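Home Kitchen Living Outdoors Reviews Archive

The Vallby bookcase, six months in

Touran Salehi
July 2018
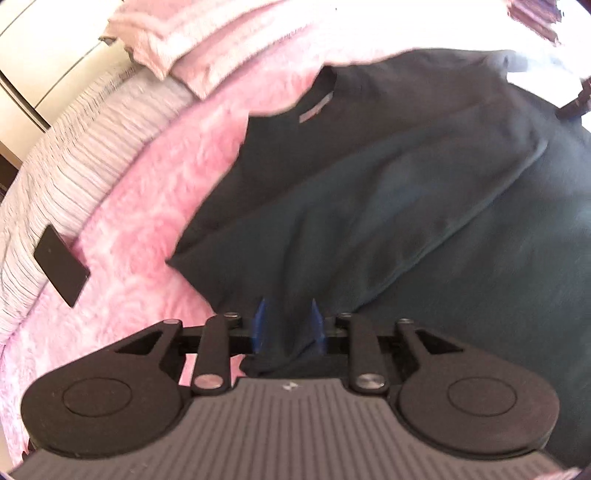
Photo: Bijan Asadi

I bought the Vallby in January, a month when people like me believe they are about to become organized. It cost $256 with delivery, which Trallard describes as "to your door." My door is on the ground floor of the building. My apartment is on the third. The box weighed about as much as I do after the holidays, and it came up the stairs one step at a time with a short speech from me on each landing.

You get five shelves, two of them fixed, plus a back panel that arrives folded like a road map. Trallard says to allow 80 minutes for assembly. I allowed them, and at the end of them I had one very nice side. The instructions have no words at all, just a bald cheerful man who never drops anything. On page six he flips the whole carcass upright by himself, smiling. I had to call my neighbor.

The hardware is better than I expected. The cam locks bite properly and the dowels fit without a mallet. One shelf peg was missing and there were two extra of a screw I still can't place. Trallard mailed the peg in a padded envelope big enough for a sweater.

Now the good part. It doesn't sag. My last bookcase was a Jirklow, and by the second year its middle shelf had the posture of a hammock. The Vallby has the complete Giannakopoulos history of shipping on it, all eleven volumes, bought in a weak moment at a library sale and read as far as the introduction to volume two. Those are the heaviest books I own. Half a year later I put a level on that shelf and the bubble sat right in the middle, looking smug.

The finish is the color Trallard calls "driftwood" and my mother calls "gray." It wipes clean. It also shows dust from across the room, so you will be wiping it. Coffee rings come off if you catch them the same day. I have one on the top shelf that I did not catch the same day, and a plant lives there now.

The shelf holes are spaced for paperbacks or for encyclopedias, with nothing in between. Ordinary hardcovers leave you either a quarter inch short or with enough headroom for a cat, and if you own a cat you know which of those gets used. Mine has taken the second shelf from the bottom and I've stopped keeping poetry there.

A word on the wall bracket: use it. The one in the box is a thin strip with two holes, and the screws that come with it are suited to hanging a calendar. I bought proper anchors for a couple of dollars. The case leans slightly forward on my floor, though my floor leans slightly forward too, so I'm calling that one a draw.

Would I buy it again? At $256, yes, with a grumble. There's a shorter version for $100 less that would have gone up the stairs under one arm. I measured for it, decided I was a tall bookcase sort of person, and have been dusting the top from a chair ever since.

Four stars. The peg would have made it four and a half.

2,871 shares | 80 comments

We use cookies to improve your visit. By continuing to browse you agree to our use of cookies. Accept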